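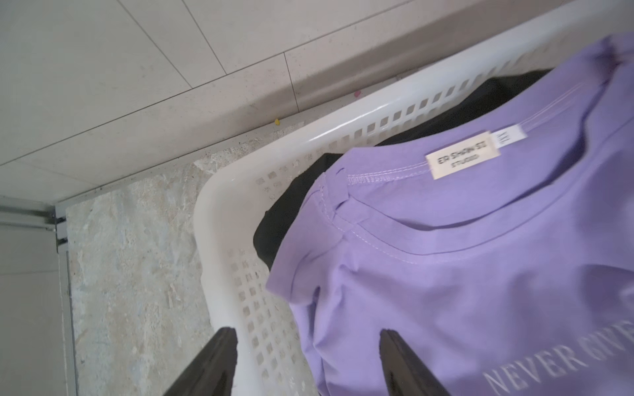
A purple T-shirt in a laundry basket.

Why do T-shirts wrinkle?

Grab a T-shirt and scrunch it into a ball. Count to 20, then let go. Wrinkles everywhere! So what happened?

Lots of T-shirts are made from cotton, a fluffy fiber that grows on a plant. Zoom way, way in and you'd find that cotton is built from super long chains of tiny molecules. The chains hold on to each other with weak little links called hydrogen bonds.

Water is great at breaking those links -- even the water in damp air or sweat! Once they let go, the chains can slide around. When the cloth dries, they link up again in their new spots. If your shirt dried in a crumpled heap, it stays crumpled.

An iron uses the same trick backward. Heat and steam loosen the links, the iron presses the cloth flat, and new links hold it that way. Pretty cool for something you wear to soccer practice!

Written by Kathleen Ó Néill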